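How I keep the toast end of the worktop sorted

My kitchen is not big, and for years the toaster lived in a cupboard because I was convinced it looked messy left out. Then one morning in March I dragged it out for the third time before nine o'clock and thought, right, enough! It gets a proper spot.

So first, clear the lot. Take everything off, crumbs and all, and wipe down with a damp cloth and a drop of washing-up liquid. Dry it well afterwards (I use an old tea towel) or you'll get smears on anything shiny.

Next, put back the big things. Mine are the toaster and the toaster oven, and I like them as neighbours so all the crumbs land in one area. Check your own instruction booklets for how much space to leave round them, and don't put anything on top, however tempting that nice flat lid looks.

Then the chopping board. Get one with a groove round the edge if you can, as it catches crumbs and tomato juice beautifully. I leave it lying flat, near enough to the toaster that a hot slice only has to travel a few inches before it meets the butter.
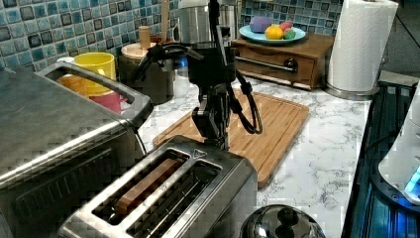
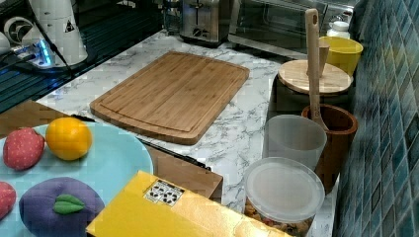 After that come the little bits, and this is where I used to go wrong. My friend Mamta Joshi told me to keep only what I reach for at breakfast, so spatulas get a pot and everything else goes in a drawer. Bright plastic is allowed because it cheers me up.

For the weekly clean, unplug the toaster and let it go completely cold. Slide out the crumb tray if yours has one, tap it over the bin, wash it and dry it before it goes back. Please don't go poking down the slots with a knife! A soft dry cloth does for the outside, and going with the grain on brushed metal saves a lot of rubbing.

The board gets a quick scrub along the groove with warm soapy water, then I stand it on its side to dry. If it's bamboo or wood, a little food-safe oil now and again keeps it looking nice. Leave it overnight to soak in and wipe off any extra before you cut bread on it, otherwise your sandwiches will taste of it. Ask me how I know.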